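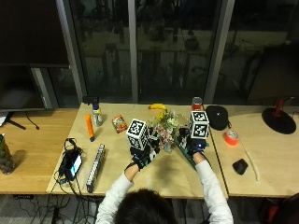 Been asked to do the glove work at my job – what does it change for the rest of us?

packing_bench_mum
Posted May 2023 in Work and Workplaces

Hello everyone, long-time reader here and I'm sorry in advance for the length of this one.

I work at Gravier in Dinbridge, where we put together gift orders: flowers, snacks, little bits and pieces, all by hand. We send out 1100 orders in a good week, and more than that before Mother's Day, which has only just finished and I can still feel it in my shoulders. Management has brought in a system from Anduvside that is meant to take over some of the picking and placing in time. Before it can do that it has to be taught, and the teaching is done by people. You sit at a table in the gloves with the marker cubes on the backs of the hands, and you pick up ordinary things and put them down again. A vase of flowers, a banana, a can of drink, whatever is out that day.

I've been offered a place on it, 2 hours a shift off the packing line, same pay. My supervisor has been lovely about it and says I have good hands, which I'll admit I went home and repeated at dinner. But some of my workmates have gone a bit quiet on me. One said I'd be training up my own replacement. I don't want to be silly about it, and I don't want to be the person who did everyone else out of a job either.

Has anyone been through this? What changed on the floor once the machines came in? And is the glove work hard on the wrists? I'm not as young as I was, and there are cables running along them, so I wondered if it gets tiresome.

old_dispatcher
Accepted by poster

Oh, I do feel for you, because I was you not so long ago. I was at Ghauri, further up the road, when we went through the same sort of thing with a different supplier, and I did the recordings for most of a winter.

Wrists first, as that's the easy part. The gloves didn't hurt me, but I did get stiff from holding my arms out over the table and going slower than I naturally would. Ask for a proper chair at the right height, have somebody check the cables aren't pulling before you start, and get up between runs. I used to do a lap of the loading dock and say hello to everyone, which also helped with the quiet workmates you mention!

Now the jobs. In our case nobody was let go in the first year, though I can't promise you the same and I'd be wary of anyone who does. What did change was the mix. The dull, repeated lifting went to the machine bit by bit. The awkward things stayed with us: anything soft, anything leaning, anything a customer had asked to be done a particular way. Flowers stayed with us the whole time I was there. The part I hadn't expected was how much time we'd spend minding the thing, clearing jams and putting items back where it could reach them. That's real work, and it took us 3 months of asking before it was written into anybody's job description or pay.

So if I were in your shoes I'd say yes, and before the first session I'd ask these in writing:

What happens to my line hours when the recording is finished?
Who gets first go at the new roles, and is there training for them?
What is being recorded besides my hands, and who keeps it?
Can I go back to the line if it doesn't suit me?

And do tell your workmates the answers. Half the bad feeling at Ghauri came from people not knowing what was going on at that table. Once a few of them had been in to have a look, things got a good deal friendlier – one even asked for a turn.

There are other ways of doing the teaching too, using a hand-held gripper with a camera on it in place of the gloves. It sees the table in a big round view, and the room bends around the edges. If you fancy a change, ask whether you can swap between the 2 methods. I found it gave different muscles a rest.
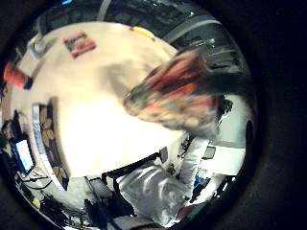
More replies

tin_shed_terry

Take the money. If you say no they'll ask the next person along and the machine gets taught anyway.

saturdays_off

I'd add one thing to the long reply, which I thought was very good. Check with your union rep, if you've got one, whether your agreement has a clause about consulting staff on new equipment. Ours did and none of us had read it. It meant we got a meeting with the supplier, and we asked for slower speeds near the benches and got them. Also, please don't feel guilty, love. You didn't order the machine. Hope your shoulders come good.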